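Week 4 notes: Two arms, two grippers, one pile of laundry

Lab time is my favorite part of this course, so read these before you come in! The question for the week is which gripper copes better with folded clothes, and what "better" should even mean.

Why clothing?
A block has edges a finger can trust. Denim slumps, wrinkles and slides over itself, and a folded garment that is pinched by one layer will open up in midair. Great test material.

What you will compare
Weretska fingers: blunt, wide contact, slow to close. Try them on thick folds first.
Vovska fingers: narrow tips that slip between a garment and a bin wall – lovely for tight gaps, easy to snag on a waistband.
Both run on the Janar controller. Keep the closing force at 65 for your first runs and change one setting at a time.

The task
Pack folded garments upright in a clear bin. One arm works from the left of the table, the other from the lower right. In the setup shown, two black garments and a light blue pair of jeans are in the bin, and a dark blue pair lies on the table beside it, with the left gripper's fingers almost at one corner.
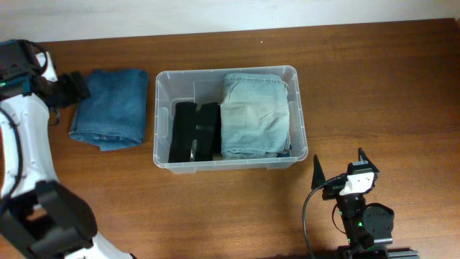 Logging your runs
Write down the finger type, the garment, the force and where the grip failed. "Dropped it" is too short! Thulani Magagula has a log of 300 runs from May that you can borrow for the error bars.

Read the Fourie chapter on soft contact before lab, up to the section on slip. Logs are due 5 Feb 2026.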